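Phones, Stands and a Bit of Flowered Wallpaper

Welcome to the little gallery for the phone shelf at Gudarard, our small repair and resale shop. Thabiso Mnguni asked for a page like this back in November, and I kept meaning to put it together and kept finding other things to do (there is always another drawer to sort!). The idea is simple enough - when phones pile up, they ought to have somewhere decent to stand, and I have become far fonder of phone stands than I ever expected to be.

Three black phones standing upright side by side, one more still up in the air, and the gray stands waiting on the leafy mat. I do love the maroon flowers on the walls behind them.
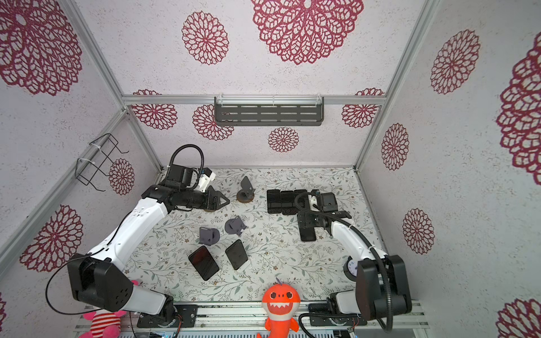
Busisiwe Shabalala wrote to say that she would take a stand with a round wooden base over any other kind, as the lighter ones slide across her kitchen counter every time she taps the screen. She also wanted to know whether a phone in a thick case will sit properly, and I promised her I would try it with mine.

So I did, and it depends on the stand. The deeper ones take a thick case without any fuss, while the narrow ones need the case off first. If you would like to try one yourself, come by the counter and ask for the box marked Rerari - we keep four of them in there, and you are welcome to take your time. More pictures will go up once I have finished the bottom shelf.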